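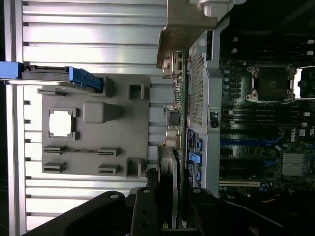

The robot that said it was finished

Vittoria Palumbo
11 May 2021

14 shares
6 comments

Anyone who has put memory into a desktop computer knows the click. You line the stick up with its slot, you lean on it with your thumbs a bit harder than feels polite, and the latch snaps home. My uncle taught me to listen for it when I was still at school, at a kitchen table with a tea towel spread over it, and I've been listening for it ever since, through a repair shop in Haston and now the Sandhu workshop in Rallport, where the leaning is increasingly done by a pair of robot arms.

I should say early on that I like the arms. I've spent a good part of the last year beside them, teaching them to move parts between a tray and an open computer case, and I've grown fond of them in the way you grow fond of an old car. So please don't read this as one of those pieces where the person from the bench comes out against the machines. I want them to do well. I also want to talk about what happened with the memory, as I think we took the wrong lesson from it at first, and I suspect we aren't the only shop that would.

What happened was small. The arm picked up a stick of memory, carried it across, lowered it over the slot and pushed. The force climbed to the number we'd given it, the arm let go, and the screen said the step was complete. On to the next one. One end of the stick was sitting proud of the slot by less than the thickness of my fingernail. The arm had pushed against a latch that hadn't opened all the way, and a latch pushes back very much the way a properly seated stick does. We'd asked the machine to push until it felt resistance. It did precisely that, and wrote down a success.

We didn't catch it on that machine. We caught it when a computer wouldn't start, and then another, and by the time we'd gone back through the batch we had pulled 30 boards to check by hand. Two had damaged slots, and I mean properly damaged, with the plastic split at the end. The log for every one of those jobs was spotless.

That log is what bothered me, much more than the split plastic. I went home that night and complained about it over dinner at a length my family still brings up. A broken slot is a broken slot. I've broken a few myself, with my own two thumbs, and each time I knew I'd done it. I winced, I said a word, I put the board aside. The arm had no wince. Our software, a package called Pustura that one of our own people wrote for the cell, had a place to record "done" and a place to record "stopped with an error", and whatever didn't set off the second was poured into the first.

What pushing can't tell you

The first meeting afterwards was all about the number. Should the arm push harder, so that a stick is sure to go in? Should it push more gently, so that a slot is sure to survive? We had a good long argument about it, with diagrams, and I took part as loudly as anybody. Somebody suggested running 3000 insertions overnight on scrap boards to find the best setting, and I thought that was a grand idea and said so.

I don't think so now. I'd have learned a lot from those insertions, I'm sure, and I'd still be glad of the data. But a single number can't separate "the stick is in" from "the stick is jammed", whichever way you turn it. When I do the job, I'm using the click, and the look of the latch, and the way the stick goes level all at once, and probably some things I couldn't name for you. If I don't get the click I stop and bend down and have a look. I'd guess I do that several times a day and never think of it as a failure. It's just part of the work, like wiping your glasses.

It matters, too, that memory is the forgiving part. It's a sturdy little board with a notch in it, and the slot guides you. There are far touchier jobs in the same case. An open processor socket is a field of fine contacts, and if you've ever bent one you'll remember the colour draining out of your afternoon. The arm works over parts like that with the same fingers and the same confidence, and its idea of whether things are going well is only as good as what we've given it to go on. 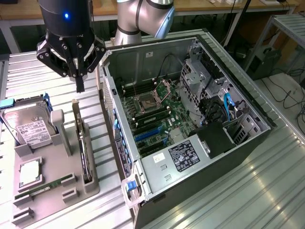 Let the thing say it isn't sure

So here's my opinion, after all that. I think every machine that handles parts ought to have a third answer available to it, and the third answer should be an ordinary, unembarrassing "please come and look". I'd like it to be cheap to give. No siren, no red banner across the screen, no form to fill in. The arm lifts clear, waits, and a person wanders over with a torch.

I know what this does to the figures, because I've had it explained to me kindly and more than once. Each pause counts against the cell. If the arm stops 10 times in a shift to ask about something that was fine all along, that looks like a worse robot than the one that sailed through. A customer visiting for the day would prefer the one that sailed. I understand that, I do, and I'm not the person who has to stand in front of the customer.

But we were measuring the wrong end of the job. A stop that turns out to be nothing costs us a short walk. The memory business cost us the better part of a week, a good many boards taken apart that had nothing the matter with them, and (this is the bit I feel most) a fair amount of trust on the floor. People who had been happily walking away from the cell began hovering beside it. You can't blame them. They had been told it was fine by something that had no means of saying anything else.

There's a safety side as well, and I'd be sorry to leave it out, even though not a soul was hurt. When a stick jammed properly, later on, while we were testing, one of our newer people reached toward the case to free it. She had every reason to think the arm was done. The screen said done. It had another move queued, and it was her workmate across the bench who hit the stop. Her hand was nowhere near the fingers by then, thank goodness, and we all had a sit down and a cup of tea. Yes, there's a rule about not reaching in, and yes, she knew it, and there should have been a guard that made the rule unnecessary (there is now). All the same, I keep coming back to that word on the screen. We teach people to believe the status line. If we're going to ask that of them, the line has to deserve it.

What we changed, and what I'd still like

Some of it was easy. The arm now checks the height of both ends of the stick after pushing, and if they don't match it stops and asks. We added a look at the latches before the stick goes anywhere near the slot, which should have been there from the start and would have spared us most of this letter. And "done" has been taken out of the screen altogether while any move is still queued. It says "moving" or it says "clear", and clear means clear.

Other things are slower. I'd like near misses written down the way faults are, by whoever saw them, in plain words, without it counting against the cell or the person. We've got a notebook for it at present, on a string. It has some lovely entries. One just says "made a noise I didn't care for", with the time beside it, and we found a loose finger screw on the strength of that one. I'd put that notebook up against a good deal of software.

I'd also like the people who sell these cells, ourselves included, to be readier to talk about the pauses. When a buyer asks how often the arm succeeds, I wish they'd ask next how often it thinks it has succeeded, and how anyone would know the difference. I didn't think to ask it myself until we had a bench covered in boards.

The arm and I are back on speaking terms, by the way. It stopped this morning on a stick that looked perfectly good to me. I bent down and checked both ends, pressed the near one with my thumb, and got a click.

Share this
14 shares
6 comments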